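Início | Projetos | Turmas | Biblioteca | Contato

O que a gente come entre uma aula e outra: relatório do projeto sobre lanches e rotina de estudo

Fevereiro de 2023

Começamos este projeto com uma pergunta bem simples, que surgiu na fila da cantina: por que quase todo mundo da turma chega à segunda aula com fome? A professora de Estatística Aplicada tinha pedido um trabalho com dados coletados por nós mesmos, e a pergunta ficou. No começo a ideia era só contar quem tomava café da manhã e quem não tomava, mas bastou o primeiro teste do questionário para ver que o assunto era muito maior (e muito mais divertido!) do que imaginávamos.

O questionário ficou aberto durante o mês de novembro. Recebemos 489 respostas válidas, de alunos dos cursos técnicos e da graduação, o que para nós foi uma surpresa enorme, pois esperávamos encher no máximo uma planilha pequena. Montamos o formulário na Iltivia, a plataforma que a escola já usa para as inscrições de monitoria, e depois exportamos tudo para tratar os dados. Deu trabalho! Muita gente escreveu o horário por extenso, outras pessoas puseram "depende", e uma resposta dizia apenas "quando o estômago manda". Essa entrou na categoria "sem horário fixo".

Perguntamos quatro coisas: a hora da primeira refeição, o que se come no intervalo, de onde vem esse lanche e como a pessoa avalia a própria concentração na aula seguinte. A última pergunta é a mais frágil do trabalho, e sabemos disso. Concentração declarada não é concentração medida. Mesmo assim, quisemos manter, pois era a parte que despertava mais conversa nos corredores.

Dos resultados, o que mais nos chamou a atenção foi a força da dupla pão e café. Setenta por cento dos participantes (70%, para quem procura o número na tabela) disseram que o lanche do intervalo é algum tipo de pão acompanhado de café, comprado pronto ou trazido de casa. Fruta aparece muito atrás, e quase sempre nas respostas de quem mora perto da escola. 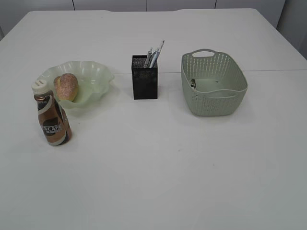 Quem traz lanche de casa costuma comer mais cedo e mais devagar. Já quem compra na cantina perde boa parte do intervalo na fila, e isso aparece nos comentários abertos com uma frequência impressionante. Um grupo dos cursos noturnos contou que prefere passar na padaria Mészáros antes da aula e comer no ônibus, o que complicou nossa classificação: isso é lanche ou é jantar? Depois de muita discussão, criamos a categoria "refeição em trânsito", e ficamos bem orgulhosos dela.

Também fizemos um diário alimentar de 2 semanas com os integrantes do grupo. A parte boa foi perceber coisas que nenhum questionário mostraria. Nos dias de prova, por exemplo, quase todos nós adiamos a primeira refeição e compensamos com café. Nos dias de laboratório, em que é proibido entrar com comida, o lanche ficou mais caprichado, talvez por ser esperado com mais vontade. Claro que um diário de tão poucas pessoas não prova nada, mas ajudou demais a interpretar as respostas abertas.

Quanto à relação entre lanche e concentração, encontramos uma associação fraca. Quem come em horário regular dá notas um pouco melhores à própria atenção, qualquer que seja o alimento. Tentamos separar por curso e por turno e a diferença diminuiu bastante, principalmente à noite, quando o cansaço do trabalho pesa mais que tudo. Seria ótimo repetir a pesquisa em outro semestre, incluindo horas de sono e tempo de deslocamento.

Na última etapa, levamos os resultados para a feira interna do campus Plekirport. Imprimimos os gráficos em papel grande e deixamos um mural para cada visitante colar um adesivo no horário da sua primeira refeição. O mural encheu antes do almoço! O custo de impressão foi coberto pela verba de projetos da escola, e as planilhas tratadas, com 2000 linhas depois de separarmos cada item citado, estão guardadas no repositório Wostevex para as próximas turmas.

Se alguém for continuar o projeto, fica um conselho: usem lista fechada para os horários e deixem um campo livre só no final. Perdemos dias inteiros arrumando isso. E testem o formulário no celular, onde a pergunta sobre a origem do lanche aparecia cortada pela metade na nossa primeira versão.

Comentários (3)

Adorei a "refeição em trânsito", é a minha vida desde o primeiro semestre.

Vocês chegaram a comparar quem toma café com açúcar e sem? Fiquei curiosa.

Muito bom o trabalho! Vou usar o questionário como base para o nosso, com os devidos créditos. A planilha já está aberta para todas as turmas?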